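Print this page | E-mail this page

Workshop > Tips > Teaching by Hand > Cups and Baskets

Tips for recording cup and basket examples with hand-held grippers

In Perkdale we record short examples of small kitchen jobs, and the learning system studies them later. The job on this page is very simple: take a cup and put it in a wire basket. It is a good first job for a new person, but it has its own small traps. I collected the tips in the order in which you will need them.

Clear the table before you begin. Put the basket near the back and keep free wood in front of it, so that the cup can start from a different spot every time. If the cup always starts in the same spot, the system learns the spot and does not learn the cup.

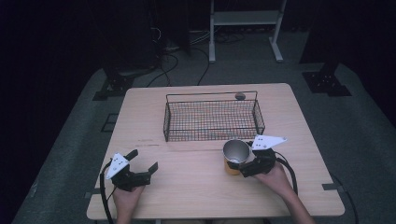 Ottó Kovács

Hold the gripper as you would hold a heavy flashlight, with a relaxed wrist. Close the jaw slowly on the side of the cup. Fast closing pushes the cup away, and then the example begins with a correction which we do not want in the first set.

Keep the white plates on top of the grippers turned up. Do not cover the dots with your sleeve. I ask everybody to roll the sleeves to the elbow.

The hand that has no work should also be calm. Open its gripper, keep it low near the front of the table, and leave it there. People like to wave it a little while they think. The system can take this waving for a part of the job.

Let the cables hang behind your hands and down. Before each example, make one slow circle with both arms. If you feel a pull, fix it then.

Lift the cup higher than the rim of the basket before you move it over. A wire rim catches the bottom of a cup very easily. Wait one breath above the basket, then go down, open the jaw, and take the hand straight up. Do not throw the cup, even from a small height.

Mistakes are allowed. In May we kept 186 examples from the Mellura set, and 35 of them had a mistake and a good recovery. We put these in a separate folder named Lakatos, after the street where our first workshop was. If the cup falls on its side, pick it up in a natural way and finish the job. Stop the recording only if the cup leaves the table.

Shiny metal cups need more patience. Turn a lamp away if it makes a strong white spot inside the cup, and check the picture from the gripper before you record a long series. Wipe off the finger marks with a dry cloth.
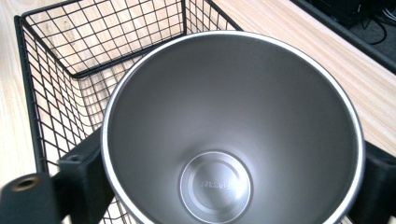
How many examples should one person record before a break?

Stop after 35, even if you feel fresh. Tired hands become quick and all the movements start to look the same. Drink some water, and let another person take the grippers for the next series.

At the end of the day write down the name of the set and which cup you used. The Rorno set has over 1028 examples and for the oldest ones I still do not know which cup it was.

Last change 2021-06-08 | Contact | Copyright Perkdale Workshop Pages | Back to top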